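Mon 9 January

Back to work, and the first proper frost of the year to go with it. I had left the car facing the wrong way so the windscreen got no sun, and I scraped it with the edge of a library card. The heater has been slow since before Christmas. By the time it blew warm I was already past the roundabout.

I am writing this down because I said I would keep the diary going past the first week this year. Last year I stopped at the sixth. The year before that I didn't start.

The main thing today was the allotment letter. It was on the mat when I got in, in a brown envelope with my surname spelt correctly for once. I have been offered plot 14 on the Trirno site, the half plot along the hedge, and I have until the end of the month to say yes or no. I put my name down so long ago that I had stopped thinking of it as a thing that would happen. I read the letter standing up with my coat on and then read it again after tea.

The rent is less than I expected. Water is extra and is turned off at the main from now until the spring. There is a shed on the plot, which the letter describes as "in need of attention". There are also two pages of rules. No carpet to be used as weed cover. No bonfires before dusk in summer. No cockerels. Hedges to be kept to shoulder height, and it doesn't say whose shoulder.

I rang Iveta Šťastný, who has had the plot two along from it for years, and asked her what she thought. She was frank. She said the soil is heavy and holds water at the bottom end, and the last tenant grew nothing there but rhubarb and a great deal of couch grass. He gave it up in the autumn when his knees went. The top end is decent. It gets the sun from mid-morning and the hedge keeps the worst of the wind off. She told me not to dig it when it's sodden, as I would only make bricks, and to come and see it on a bad day before I signed anything. She also said the rhubarb is a good one and I would be daft to pull it out.

So I am going on Saturday, whatever the weather.

I then spent far too long at the table with a pencil and the back of a calendar page, drawing it out. Half a plot looks like a lot of ground on paper. I put potatoes at the top, then broad beans, then onions, and I ran out of ideas by the middle. Rhubarb stays where it is. I would like raspberries along the hedge but Iveta says the hedge takes everything out of the ground for a yard or more. I might try blackcurrants at the wet end. Dad grew them in a corner where the gutter overflowed and they never minded.

I should be careful about potatoes. I know what I am like in a garden centre in February. Branislav Kollár at work bought five bags of seed potatoes one spring for a bed the size of a door and was giving them away at the photocopier until Easter. I asked him at lunch what he would grow if he had the space again and he said garlic, as you put it in and leave it. He also says it is too late for garlic now, then that it isn't if you're quick, so I am not sure how much he knows.

Work otherwise was slow. Half the building is still off. The kitchen had no milk in it and there were 100 or more emails waiting, most of them from people wishing each other a good break. I cleared the ones I could and left the rest for tomorrow. The lift is out again. I had soup from a flask at my desk and finished the last of the Wosia biscuits from the tin that came with the hamper, the plain ones that everyone leaves.

On the way home I stopped at Dvořáček for a loaf and they had sold out of everything but rolls. I bought four and a jar of pickled beetroot. The woman in front of me had a long talk about whether the clocks had been changed properly in the shop, and it was quite dark when I came out. It is meant to be getting lighter in the evenings by now. I can't see it yet. 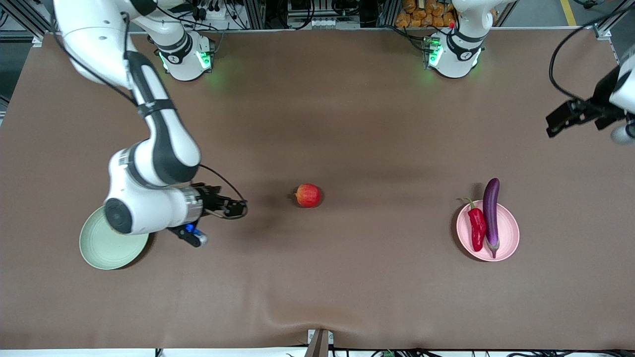 I got the seed tin out after washing up. It is an old shortbread tin and it lives on top of the boiler cupboard, which is probably the worst place in the house for it, warm and then cold. There were 13 packets in there, most of them opened and folded over with a peg. I went through the dates. The parsnip can go, as parsnip seed doesn't last beyond a year and this is from before I had the hall painted. The lettuce is two years old and worth a try. I have beetroot, which I do not remember buying, and a packet with no name on it at all, round and black, which could be leeks or onions or something from my sister. I will sow a few on damp kitchen paper and see what comes up.

Tools are the other matter. I have a spade, Dad's, with the split in the handle that he bound with string and varnish. It has held so far but it was only ever used for turning over a border. The fork is a Brader and has one tine bent outwards. I have no rake and no hoe. Iveta says people leave things by the gate when they give up their plots, and if I am patient I won't need to buy any of it. I would need a water butt as well, and some way of getting it there, as it won't go in the car with the seats up. It might not go in with them down.

Then there is the time. She is up there most evenings in summer and I don't get home until gone six. I worked out that if I went on Sunday mornings and one evening in the week I could keep half a plot in order, just about, provided I did nothing else with my Sundays. I don't do much with them now. I read the paper and go round to Mum's for her dinner at 12, and she would be glad of the beans.

Mum, when I phoned, said "Oh, you'll be up there all hours" and then asked if there was room for sweet peas. I said there would be. She has a packet somewhere and is going to look it out. She also wants me to find out about parking, which I had not thought about. The letter says nothing on it. I have added it to the list for Saturday, under the shed roof and whether the gate has a key or a code.

I haven't decided. I have put the form behind the clock with the pen next to it.

Bed early. It is forecast to go below freezing again, so I have been out and laid an old sheet over the windscreen with the wipers on top to hold it. Bins tomorrow – the green one, I think, but I'll look out and see what next door has put at the kerb.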